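The town of Naltthorpe has 1,022 residents and, by my count, 4 working theories on how to stop hoarding junk drawers. Benedita Arruda favors dumping the lot every April. Her neighbor Puspita Entili files rubber bands by width – a system that has outlived two marriages.

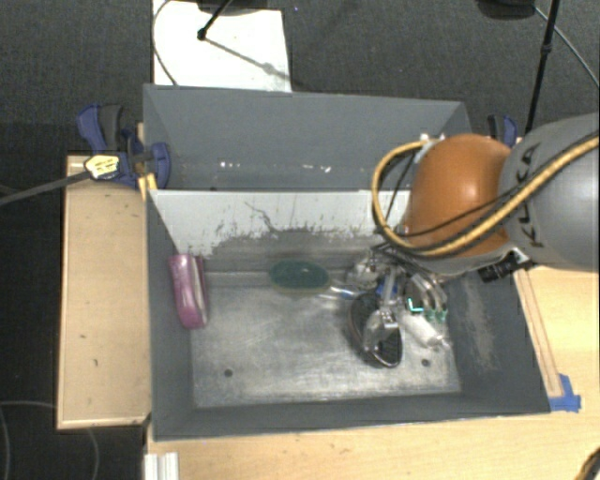
Most clutter advice begins with buying a container, and I fell for it for seven years. Dividers get scraped, floors get scuffed, and a big gray bin with two compartments mostly gives you two places to lose the tape. Arruda still hasn't found hers.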